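Gollthorpe Holiday Play Club: Frequently Asked Questions

Last updated August 12, 2019

Who can come to the club?

Any child who has finished their Reception year and is not yet 12. You don't have to live in Gollthorpe, but families in the village get the first week of booking to themselves. Brothers and sisters can book together on one form.

Where are you?

We use the ground floor of the Wukavent Centre on Mill Road. Please come in by the side door next to the bike racks. The front doors stay locked during club hours and the bell there does not ring in our rooms. There is a drop-off bay outside, which is for ten minutes only. If you need to park for longer, use the car park behind the library.

What are your hours?

The normal day runs from 9am to 3.30pm. Early drop-off starts at 8am and late pick-up ends at 5.30pm. Both have to be booked beforehand, even if you only need one of them on a single day.

How do I book?

Fill in the form on the booking page and choose your days. You will get an email with a reference beginning with WK. If it hasn't arrived by the next morning, look in your junk folder before you ring. Bookings are not held until they are paid for.

How many places are there?

We take 31 children a day. When a day is full the form will offer you the waiting list. We work down the list in order and send a text when a place comes up. You then have until 6pm the same day to accept it.

Can I change or cancel a day?

Yes. With six days' notice or more, you can move to another day or have the money back. With less notice than that we can't refund you, but we will move the booking if there is room. If your child is ill, tell us by 8.30am and we will carry the day over to the next holiday.

Can I pay with childcare vouchers?

We take most voucher schemes and Tax-Free Childcare. Put the WK reference on the payment. Payments without a reference take us a long time to match up, and your place may show as unpaid in the meantime.

What should my child bring?

A packed lunch, a coat and shoes they can run in. Old clothes are best on craft days. In summer please put sun cream on before you arrive and send a named bottle of it for the afternoon. Toys, tablets and phones should stay at home. If an older child needs a phone for the walk back, it can be handed in at the desk.

Do you provide food and drink?

There is a snack in the morning and another in the afternoon, usually fruit, toast or crackers. Lunch comes from home. We have a fridge but it is small, so an ice pack in the lunch box is a good idea. We can't heat food up.
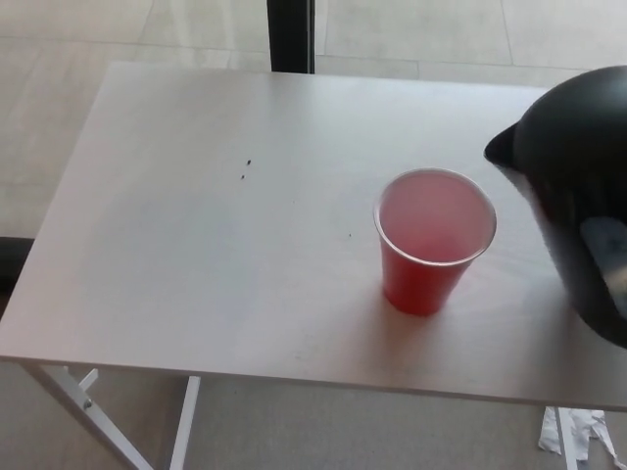

Water is out all day and children can help themselves. Squash is served with the snacks. It is the no added sugar kind, and if you would like your child to have water or milk instead, tick the box on the form. Please don't send fizzy drinks.

My child has an allergy. What do I need to do?

Write it on the form and then speak to us on the first morning. We keep a list in the kitchen and every member of staff reads it before snacks are put out. The club is nut free, and that includes spreads and cereal bars in lunch boxes. Medicines must be in the original box with your child's name on the label, and you will be asked to sign a sheet.

What do the children do all day?

Mornings are for planned activities: crafts, cooking, den building or team games. After lunch there is free play, outdoors unless it is pouring. The plan for each week goes up on the website the Friday before. It does change sometimes, mostly with the weather.

Who looks after them?

Carter Kennedy runs the club and is there most days. Toàn Diệp is the deputy and looks after first aid and medicines. All staff have an enhanced DBS check. Children under eight are kept in their own group for most activities.

Can someone else collect my child?

Yes, if their name is on the form. If plans change during the day, ring us and give the password you chose when you booked. We will not let a child go with anyone we haven't been told about, including relatives.

What if I am late?

Ring as soon as you can. There is a late charge for each quarter of an hour after your booked time.

Where is lost property?

In the blue crate inside the side door. Anything left at the end of September goes to the charity shop.

When does booking open for the autumn half-term?

The form will open in September. People on the mailing list get an email the day before.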